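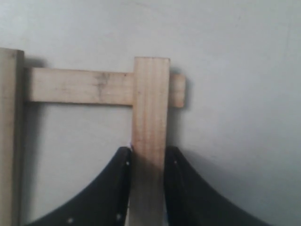

tomska_shed
Posted in Small Woodwork, 16 posts, joined in May

Hello all, I've been meaning to start a thread on stick frames for ages, so do forgive the ramble! I'd like to make a batch of little square ones from plain unpainted wood, four sticks each, laid one pair over the other with the ends poking out past the corners. They're for pressed flowers, with thread strung across the gap. My question is whether to glue the crossings or tie them. I do love the look of bare wood with the grain showing, knots and smudges and all, and I'm worried about shiny glue marks spoiling it.

yoon
Oh, glue, every time. A tiny dab of PVA on the lower stick, press, wipe, and leave it for 40 minutes under a heavy book. I've made dozens that way and the children at Trisik playgroup have dropped most of them.

aro_and_string
Got to disagree with yoon there, sorry! Glue on such a small crossing lets go the first time somebody twists it. Waxed thread, 4 turns each way, knot at the back. It looks lovely too, a bit like old garden trellis.

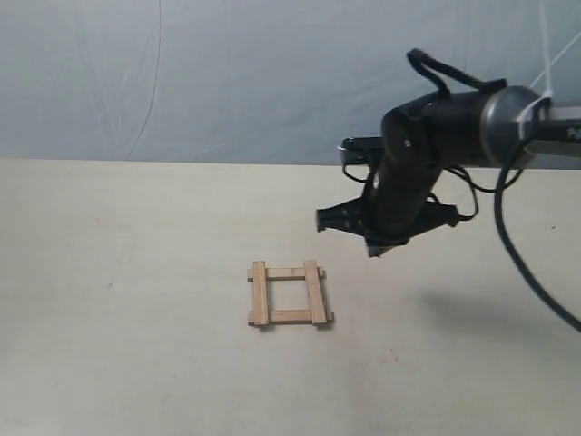 The other thing I'd say is to lay the whole square out dry on the table before you fix anything. I always put the two side to side sticks down first and the front to back ones on top, then nudge until the gap looks square to me. One stick leaning a touch will show once the flowers are in.

yoon
Well, mine haven't let go yet, but I'll give you the dry layout. I'd sand the ends first as well, about 600 grit, just a lick.

tomska_shed
Thank you both, that's so helpful (and now I can't decide!). Might glue half the batch and tie the rest. Does the thread need waxing if they're staying indoors?

aro_and_string
Not really, but it grips better. Any old candle will do.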